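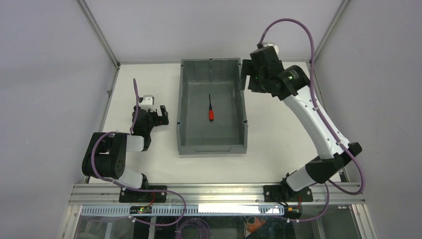

チケット番号:1227
件名:低周波治療器 Divside の出力が途中で停止する
状態:対応中(部品待ち)
設置先:Clikwood 鍼灸院 施術室2

## 申告内容

腰部への通電中、開始から数分で出力が止まる。画面表示は「E-30」。電源を入れ直すと復帰するが、同じ施術のうちに再発する。チャンネル1のみで、チャンネル2では起きていない。12月に入ってから頻度が上がったとのこと。鍼通電モードは使用していない。

## 一次切り分け

- E-30 は電極回路の開放検出。粘着パッドの劣化、コードの断線、本体側コネクタの接触不良のいずれでも出る。
- パッドを新品(Brakton 製、角型)に交換。再発あり。
- チャンネル1と2のコードを入れ替え。エラーはチャンネル2側に移動した。
- 以上から本体側の可能性は低く、コードを疑う。

## 測定

擬似負荷 500 Ω を接続し、周波数 30 Hz、パルス幅 200 μs で出力を確認した。

| 条件 | 結果 |
|---|---|
| コードA、静置 | 正常 |
| コードA、プラグ根元を屈曲 | E-30 で停止 |
| コードB、静置 | 正常 |
| コードB、プラグ根元を屈曲 | 正常 |

コードAの導通をテスターで見ると、根元を曲げた角度によって開放になる。被覆に外傷はなし。内部断線と判断した。
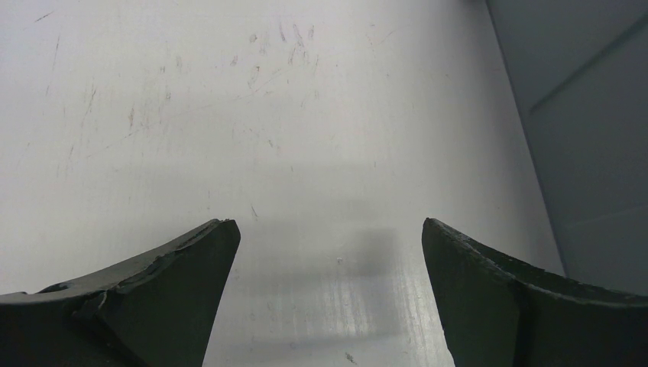
院側の運用も聞き取った。施術後はコードを本体に巻き付けて保管しており、プラグ根元に毎回同じ向きの曲げが加わっていた。取扱説明書の保管の項では、コードを外して緩く輪にするよう指定されている。

## 対応

1. コードAを使用停止とし、タグを付けて回収。
2. Segers に交換用コードを発注。在庫なし、納期回答待ち。
3. 入荷までチャンネル2とコードBのみで運用。左右同時の通電は行わない。
4. 保管方法の変更を院側に依頼、了承済み。

## 追記 14:20

院側より、停止後の再開時に患者が強い刺激を訴えた例が一件あったと連絡。設定値を下げずに再開していた。ログ上、停止直前の出力レベルは保持されたままになっている。再開前に必ずレベルを0に戻し、開始後に段階的に上げるよう伝えた。本機のファームウェアは旧版で、再開時の自動リセットに対応していない。更新の可否は Divside の窓口に照会中。

## 追記 16:45

Segers より回答。同等品の長尺タイプなら即納可。ただしプラグがL型で、本体背面の壁との間隔が足りるか未確認。院側に採寸を依頼した。足りない場合は標準品の入荷を待つ。

## 残件

- 背面の間隔の採寸結果
- ファームウェア更新の可否
- 交換後、上記と同じ条件で屈曲試験を再実施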